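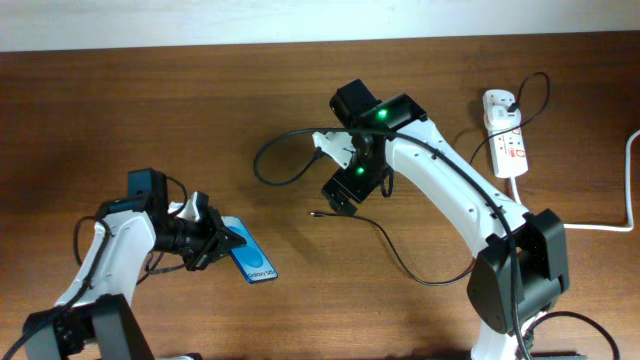
My dishwasher still needs me to load it, so I ask every year whether machines can do chores yet. Plugging in a phone is my favourite test — I miss the socket myself half the time.
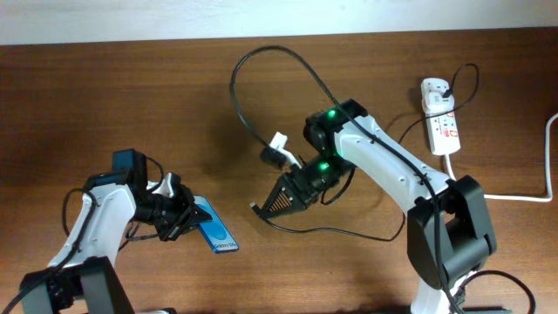
Chores are mostly fiddly little jobs, and that's the hard bit. Give me a robot that can fold 300 tea towels and I'd still want to see it line up a plug. With one arm holding a blue card marked Galaxy S8, the other has to meet it at the right angle. I'd give it another six years before I hand over the kitchen! 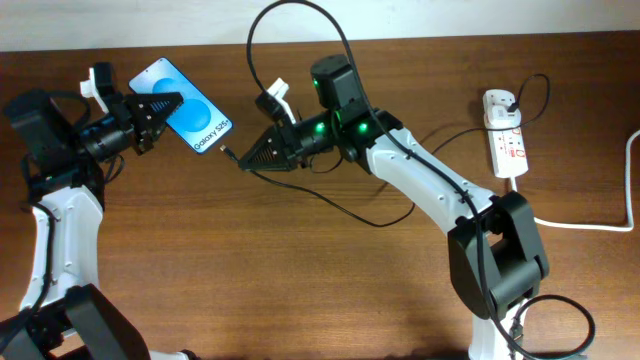

Connector in one gripper, phone in the other, small gap to go.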